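Mandarinen im Obstkorb halten nur ein paar Tage?

Dindum_80
Hallo zusammen, ich kaufe immer das große Netz, weil die Kinder sie weghauen wie nix. Nur sind nach kurzer Zeit die unteren matschig oder haben Schimmel. Kühlschrank mag ich nicht, da schmecken die nach gar nichts mehr!

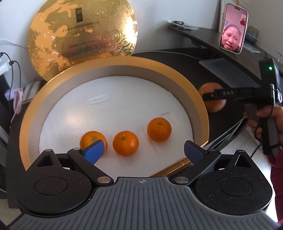
Meine Schwiegermutter wickelt jede einzeln in Zeitungspapier, aber bei 2 Kilo bin ich da ja ewig dran. Wie macht ihr das?

marlies.d
Kühlschrank, Gemüsefach, fertig. Eine Stunde vorher rausholen, dann schmecken die auch.

Leitner_V
Seh ich anders, bei mir werden sie im Kühlschrank trocken und zäh. Kühler Flur, nebeneinander legen, Netz sofort aufschneiden.

marlies.d
@Leitner_V Dann ist dein Kühlschrank zu kalt eingestellt. Meine halten 12 Tage, locker.

Aurelia B.
Und bloß nicht neben die Äpfel! Das mit der Zeitung hab ich auch mal probiert, war mir zu blöd.

Dindum_80
Oje, die Äpfel liegen direkt daneben. Ich probier jetzt erst mal den Flur.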